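Plurkcombe Household Manipulation Data
Interim report to the Burenska Fund
Reporting period 3 of the current award
Tuesday, July 21, 2020

Summary

Work during this period went into the simulated side of the collection. The generator that builds rooms and places objects is finished and in daily use. Recording by remote operation is under way and is behind the schedule in the proposal. Spending is within budget. We are asking for one change to the work plan, described near the end of this report.

What was promised for this period

The work plan listed three items: a room generator with at least 24 base layouts, a set of recorded examples in which an operator drives the simulated arm through a short task, and a first training run on those examples. The first item is complete. The second is partly complete. The third was started on a smaller set than planned and should be read as a test of the pipeline only.

Room generator

The generator (we call it Gondal in the code and in our meetings, so the name will appear in the attached logs) takes a base layout, picks one large fixture or piece of furniture, mounts the arm within reach of it, and then drops a number of small objects into the room. The large item is chosen from kitchens, bathrooms, bedrooms and workshops. The small objects are drawn from the whole library without regard to the room type. This was a deliberate choice in the proposal. We want the learned policy to find the object named in the instruction by what it looks like, and a library sorted by room would let it guess.

Wall and floor colors, lighting and the camera position are varied for each episode. The arm model and the two-fingered gripper stay the same throughout, as agreed.
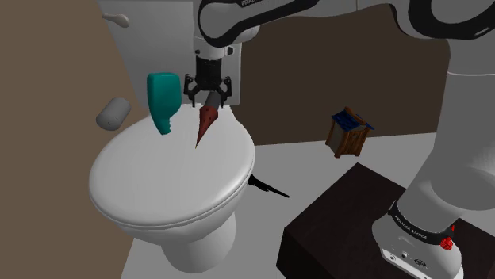 Bathroom layouts took more of our time than any other group. The fixtures are large, curved and close to the wall, and the collision shapes we first used for them were too coarse. Objects came to rest on invisible corners, or the fingers stopped short of a surface they should have been able to touch. We replaced the shapes for the toilet, the basin and the tub with finer ones. The toilet was the hardest, since the lid, seat and tank are separate parts and the lid has to be able to open. With the arm reaching over a closed lid like this one, the fingers hang just above the back of the toilet and the tank stands close behind, so a small error in either shape matters. The mixed library shows as well: a little house with a dark blue roof stands on the floor to the right of the toilet, and the thing between the fingers looks like a trowel. Operators reported that pointed or tapered objects of that sort are slow to line up, and we have marked them in the library so that their share of the failed episodes can be reported separately.

Recording

The target for this period was 600 accepted episodes. We have 500. An episode is accepted when the operator finishes the task within the time limit, no object leaves the room, and a second person has watched the replay and agreed with the task label. Rejected episodes are kept in a separate folder with the reason for rejection, and they will be delivered along with the accepted ones.

Two things caused the shortfall. The collision work described above stopped all bathroom recording while it was being done. We also found that the hand controller and the simulator clock drifted apart during long sessions. The result was a lag between what the operator did and what was written to disk. Episodes affected by the drift were removed and are not part of the count above. The recorder now checks the two clocks at the start and end of every episode and refuses to save if they disagree.

The tasks recorded so far are pick up, place on, place beside, push aside, open lid and close lid. Drawers and hinged cabinet doors have been modeled but not recorded.

Labels

Each episode carries one written instruction, typed by the operator before starting. On review we found that operators fell into fixed wording very quickly. Most of the early instructions begin with "pick up the" followed by a color. We have changed the procedure so that the reviewer writes a second instruction after watching the replay, without seeing the first. Both are kept. This adds to the review time, but the second instructions are noticeably more varied, and we plan to go back and add them to the early episodes too.

Training test

A policy was trained on the accepted pick up and place on episodes. Its purpose was to confirm that the files load correctly, that the recorded actions replay the same way twice, and that the training code runs to the end. All of these were confirmed. The policy moves toward the named object in most test rooms and then often closes the gripper too early. We do not draw conclusions from this yet. A proper evaluation on rooms held out from training is planned for the next period.

Storage and sharing

The data are stored on the Vunitz server with a nightly copy to a second machine. The file format is unchanged from the last report. A reader script and a short guide have been written. We would like the fund's technical reviewer to try both before the wider release, and can provide access on request.

Budget

Staff costs are as planned. Computing costs were lower than planned, as fewer episodes were rendered. The purchase of a second hand controller was brought forward from the next period and came out of the equipment line. No transfer between lines is needed.

Requested change

We ask to move the drawer and cabinet door recordings to the next period, with delivery in September, and to use the remaining weeks of the present schedule for bathroom episodes and for the second set of instructions. The total number of episodes promised under the award would stay the same.

Plans for the next period

Bring the accepted count up to the target and continue from there. Record drawers and cabinet doors. Fix the set of held-out rooms and run the first evaluation. Send a sample of the data and the reader script to the fund's reviewer, and correct the guide according to the comments we receive.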